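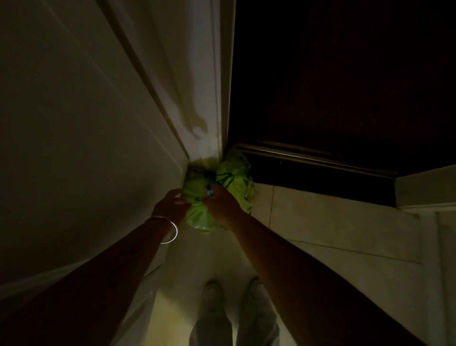 Household Task Recording: Frequently Asked Questions
Vinthorpe Home Robotics Program
Last revised 2018-01-05

Who must follow these rules?
Anyone who records household tasks for the program, and anyone who reviews those recordings. The rules apply equally to work in private homes and in the Kiiskinen test apartment.

Which waste tasks are covered?
Lining a bin, opening and closing a bag, tying it, carrying it, and setting it down by a door. Sorting of recyclables falls under a separate procedure.

How should bags be handled?
At normal household speed. Both hands should stay in view while a bag is opened or tied. Wearers should not slow down or exaggerate a movement for the benefit of the recording.

May jewelry be worn?
Yes, if it is plain and does not catch on the bag. Rings with raised stones must be removed.
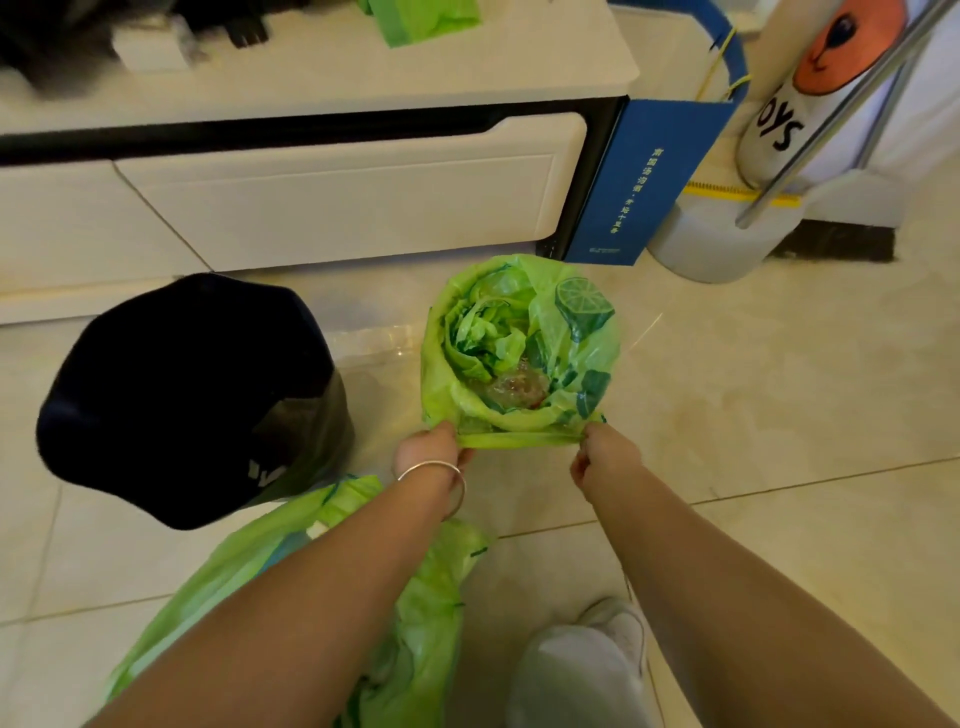

May food waste be used?
Vegetable leaves and empty food packaging are permitted. Raw meat, glass, batteries, medicine and anything sharp are not. A bag containing a prohibited item must be withdrawn from the session — the recording may be kept, but the task is marked incomplete.

Does the room need to be tidied first?
No. Ordinary belongings may stay where they are. Mail, prescriptions and photographs of family members must be put away before recording begins.

Where may a filled bag be left?
Beside a door or against a wall, clear of the walking path. Bags may not be left on stairs. All bags are to be taken out within 2 hours of the end of the session.

How long may a session last?
No more than 60 minutes without a break. The daily limit is 80 bag-handling tasks per person.

Can a robot repeat the task in an occupied home?
Only after it has passed the Trukeo handling check in the test apartment. A trained operator must remain within reach of the stop button at all times.

Who reviews the recordings?
Reviewers at Vever, under the same privacy terms that the wearer signed. Requests for deletion may be made in writing at any time.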